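# 第 2 章　亮面实木桌的日常清洁与养护

适用于 Provetow 客厅系列深色亮面桌。哑光款和石面款请看第 3 章。

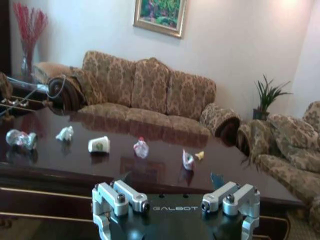 图 1　深色亮面木桌，桌上有待清理的塑料瓶、纸巾和纸杯

## 2.1 开始之前

本章按使用频率编排：每天、每周、每季度，以及出现水印、烫痕、划痕时的处理。新桌到家后的安装和调平见第 1 章，搬运见本章 2.8。

需要准备的物品：

- 超细纤维布两块，一块湿擦用，一块干擦用，建议选不同颜色
- 软毛刷一把，毛长 2 厘米以上
- 中性清洁液，或者 Flalik 木面清洁液（随桌附赠一小瓶）
- Flalik 养护乳（另购）
- 小水盆一个
- 棉签若干
- 收集杂物用的垃圾袋或纸袋

新买的纤维布先单独过一遍清水，晾干后再用。洗布时不要加柔顺剂，残留的柔顺剂会在亮面上拉出一道道雾痕。

> **注意**
> 下列用品不得接触桌面：酒精、丙酮、洗甲水、含氨的玻璃清洁剂、漂白水、去污粉、百洁布的绿色粗糙面、魔术擦（三聚氰胺海绵）。由此造成的漆面损伤不在保修范围内。

> **注意**
> 婴儿湿巾和消毒湿巾多数含有酒精或表面活性剂，偶尔擦一次可能看不出变化，长期使用会使漆面失去光泽。

## 2.2 每天：清空与除尘

1. 把桌上的杂物收走。瓶子、杯子先检查里面有没有剩余液体，有的话直立着拿去倒掉。
2. 纸巾、包装纸按当地的分类要求投放。沾了油或汤汁的纸不要压在桌面上过夜。
3. 把托盘、花瓶、遥控器等常放物品拿起来。不要推着走。
4. 用软毛刷把碎屑从中间往一侧扫，扫进纸袋。硬的颗粒（糖粒、沙子、坚果壳）一定要扫净再进行下一步。
5. 取干布，顺着木纹方向轻擦一遍。
6. 检查托盘和花瓶底部，擦净后放回。

整个过程用不了多长时间。桌上如果只有浮灰，做第 5 步即可。

有饮料洒出时，先用布或厨房纸盖上去吸，吸干后再用拧干的湿布擦一遍，最后干擦。含糖饮料和果汁要换一次清水再擦，否则干后发黏。红酒、咖啡、浓茶、酱油请当场处理，不要等到收拾餐具的时候。

## 2.3 每周：湿擦

1. 按 2.2 清空桌面并扫净。
2. 水盆里放常温清水，加入中性清洁液，比例按清洁液瓶身说明。使用 Flalik 清洁液时，每盆水加一瓶盖。
3. 把湿擦布浸透，拧到不滴水。用手背贴一下，只感到潮气就可以。
4. 从远端开始，顺木纹方向擦，每一道压住上一道的边。
5. 桌边、倒角和桌腿上端的接缝用包着布的手指擦，接缝里不要积水。
6. 换清水，把布洗净拧干，再擦一遍。
7. 马上用干布擦干。不要让水自然晾干。
8. 蹲下来，从侧面对着窗户的光看一遍。有雾状痕迹的地方哈一口气，再用干布打圈擦净。

抽屉款另有两点：抽屉内板未做亮面处理，只能干擦；滑轨不要上油，有异响时用干刷清理轨道里的灰。

> **提示**
> 深色亮面很容易显出指纹。如果擦完仍有油手印，多半是布上带了油，换一块干净的布再试，不必加大清洁液用量。

## 2.4 每季度：上养护乳

新桌出厂后前三个月不需要上养护乳。之后每季度一次，冬季开暖气的房间可以在 December 入暖后加一次，即每年十二月。

1. 按 2.3 完成一次湿擦，并等待 2 小时，让桌面彻底干透。
2. 摇匀养护乳。在桌板背面不显眼处先试一小块，等 10 分钟，确认没有变色或发花。
3. 把养护乳倒在布上，量以一枚硬币大小为准。不要直接倒在桌面上。
4. 顺木纹方向薄薄推开，分区进行，每区不超过一条手臂的长度。
5. 等 10 分钟。
6. 用干净的干布擦去表面余量，再换一块布轻擦出光泽。
7. 当天不要在桌上放热的、重的或者底部有橡胶的物品。

养护乳上得厚不会更亮，只会粘灰。如果擦完发腻，用 2.3 的方法湿擦一遍即可去掉。

不要把养护乳和其他品牌的蜡、精油、核桃油混着用。此前用过含硅油产品的桌子，请先联系售后，改用去硅清洁液处理后再上养护乳。

## 2.5 常见痕迹的处理

### 2.5.1 白色水印

水印分两种。手摸有边缘的，是水垢；摸上去平滑、颜色发白的，是潮气进了漆膜。

水垢：

1. 用湿布敷在水印上，放 10 分钟。
2. 揭开后用指腹隔着布轻轻打圈。
3. 擦干，检查。还有残留时重复一次，最多两次。

漆膜发白：

1. 擦干桌面，撤掉杯垫和桌布，让这一块敞开通风。
2. 静置一晚。轻微的发白通常会自行消退。
3. 第二天仍可见时，铺一块干棉布，电吹风调到低温档，离桌面一个手掌以上，来回移动着吹，不要停在一处。
4. 每吹一会儿掀开布看一次。桌面摸起来发热就停。

> **警告**
> 不要用熨斗处理水印。熨斗温度不易控制，可能使漆膜起泡，并有烫伤危险。

### 2.5.2 烫痕

浅色、无凹陷的烫痕可参照漆膜发白的方法处理。颜色变深、表面起皱或有裂纹的，漆膜已经受损，需要由维修人员局部补漆，请不要自行打磨。

### 2.5.3 胶痕与贴纸

1. 用手指慢慢揭起贴纸一角，贴着桌面往回拉。
2. 揭不动时，敷温湿布软化。
3. 剩下的胶用棉签蘸少量食用油点在上面，等胶变软后用布搓掉。
4. 用中性清洁液把油擦净，清水再擦一遍，擦干。

刀片、钥匙、银行卡边缘都不要用来刮胶。

### 2.5.4 蜡油

等蜡完全凝固。可以把冰块装进塑料袋，隔着布压在蜡上，让它变脆，然后用塑料刮片平推。余下的薄层按胶痕第 3、4 步处理。

### 2.5.5 圆珠笔与彩笔印

水性笔用湿布即可擦掉。圆珠笔印先用中性清洁液原液点涂，不扩大范围，一分钟内擦净。擦不掉时停止，拍照发给售后。

### 2.5.6 划痕

先判断深浅：用指甲横着划过去，不卡指甲的是浅划痕，卡指甲的是深划痕。

浅划痕：

1. 清洁并擦干。
2. 用养护乳在划痕处多停留一会儿，顺木纹反复推几次。
3. 擦净余量。多数细纹在正常光线下不再明显。

深划痕但未露白木时，可以使用 Flalik 补色笔，色号见桌板背面的标签。补色笔每次薄涂一层，干后再涂下一层，高出桌面的部分由维修人员处理。

售后工程师上门修复时会使用 2000 目水砂纸配合抛光膏。这一步需要控制漆膜余量，不建议用户在家中尝试。磨穿后只能整面重做。

## 2.6 摆放环境

- 桌子离暖气片、壁炉和出风口保持 1 米以上。
- 避免长时间阳光直射。靠窗摆放的，白天拉上纱帘，常放的物品隔段时间换个位置，以免留下浅色印子。
- 室内相对湿度过低时使用加湿器，喷口不要朝向桌面。
- 地面不平时，用桌腿底部的调节脚找平，需要 17 毫米开口扳手。步骤见 1.5。
- 铺地毯的房间，四条腿应全部在地毯上，或者全部在地毯外。

## 2.7 杯垫、桌布和保护垫

请使用毛毡、软木或棉质的杯垫。橡胶和软质 PVC 里的增塑剂会与漆面发生反应，留下洗不掉的印记。透明“水晶垫”也属于这一类，不推荐在本系列上使用。确实需要铺时，每周掀开一次，通风 2 小时，并擦干垫子背面的水汽。

热锅、热水壶、刚出炉的烤盘应放在有脚的隔热架上。单层杯垫不能代替隔热垫。

笔记本电脑长时间放在桌上时，底部垫一块毡垫。脚垫发黏的旧设备请勿直接放置。

陶瓷花盆和粗陶摆件底部大多没有上釉，请贴毡片，毡片脏了或者压实了就更换。浇水时把花盆拿到别处，沥干再放回来。

## 2.8 移动桌子

1. 清空桌面和抽屉，抽屉用纸胶带从下方固定，胶带不要贴到亮面上。
2. 两人分别站在桌子的两个短边，握住桌板下方的横撑。
3. 同时抬起，离地后再移动。不要拖。
4. 放下时先落稳一侧，再落另一侧。
5. 用水平尺检查，必要时重新调平。
6. 把连接桌腿的螺栓逐个检查一遍，松动的用随附的内六角扳手拧紧。

搬家时请用干净的棉毯包裹桌面，外面再缠拉伸膜。拉伸膜和气泡膜不要直接贴着亮面，在高温车厢里会留下气泡形状的印子。

> **注意**
> 从寒冷处搬进暖和的房间后，保持包裹状态，放到与室温一致再拆开。

## 2.9 问题速查

| 现象 | 可能原因 | 处理 |
|---|---|---|
| 擦完有雾 | 布上有柔顺剂或清洁液过量 | 换布，清水重擦，干擦 |
| 桌面发黏 | 糖分残留或养护乳过厚 | 按 2.3 湿擦 |
| 细小圆圈状划纹 | 未扫净颗粒就擦 | 按 2.5.6 浅划痕处理 |
| 杯底白圈 | 水垢或漆膜受潮 | 按 2.5.1 处理 |
| 桌子摇晃 | 地面不平或螺栓松动 | 调平，检查螺栓 |
| 边缘漆面开裂 | 湿度变化大或撞击 | 停止湿擦，联系售后 |
| 抽屉关不严 | 滑轨内有异物 | 取出抽屉，干刷清理 |

## 2.10 联系售后

报修时请提供以下信息：

1. 桌板背面标签上的型号和批次号。
2. 损伤部位的照片两张：一张正对，一张从侧面迎着光拍。
3. 最近用过的清洁或养护产品名称。
4. 损伤是什么时候发现的，之前桌上放过什么。

漆面问题由 Tanvir Munshi 受理，结构和五金问题由 Nuwan Pramanik 受理，均可通过购买时的服务账号留言。工作时间为上午 10 点至下午 5 点。需要上门的，工程师会提前联系确认时间，上门前请清空桌面，并在桌子四周留出一人宽的通道。

补色笔、毡片、调节脚属于常备件，可以单独订购。订购调节脚时请注明 Ham 款或 Indum 款，两款螺纹不同，不能混用。

下一章：哑光款与石面款的清洁。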